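Open day at the Wikau handling lab

The Wikau handling lab opened its doors to members in August, and the notes from that visit have now been written up. The programme had 4 stations. Three covered familiar ground: palletising, bin picking and a short session on cell guarding. The fourth dealt with soft goods and drew most of the questions, so it takes up most of this item.

Soft goods remain awkward for automation. A carton keeps its shape when it is gripped, and a stored model of it stays valid from one cycle to the next. A cloth item has no fixed shape. The same bag dropped on a table twice will present two different outlines, and the handles may be on top, underneath or folded inside. The Ronance project, which Wikau runs with the packing firm Dullitz, is limited to this one class of item: unlined cloth bags, handled one at a time by two arms working from opposite sides of a plain table.

The task is split into stages. The arms first find an edge or a handle, then spread the cloth, then fold it to a set size. Wikau treats the first stage as the hard one. Once both grippers hold known points, the rest can be done with fairly ordinary motion planning.
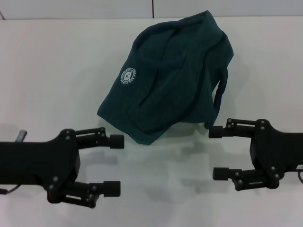

Training data comes from operators who guide the arms by hand through the whole task. The Ronance set stood at 1,241 recorded runs on the day of the visit, of which 317 had been set aside for testing and were not used in training. The target is 4,000 runs before any trial on the Dullitz site. Runs in which the cloth is dropped are kept and marked as such, and the operator carries on from wherever the bag has landed.

Several visitors asked about suction. Wikau tried it early on and gave it up for this material, as air passes through the weave and the cup picks up lint. Parallel fingers were chosen instead, with closing force limited in software. Creases also cause trouble for the vision system, which can take a deep fold for a hem. The lab is working on this by adding more starting positions to the set.

Cycle time was not given. Wikau said that it is recorded but that it has little meaning while the operators are still changing the method.

The software side of the project, named Wumbei, was shown on a screen only. It handles playback and labelling of runs. A separate session on it is planned, and members who want a place should reply to this newsletter with their site name and the number attending. Safety shoes are needed on the lab floor.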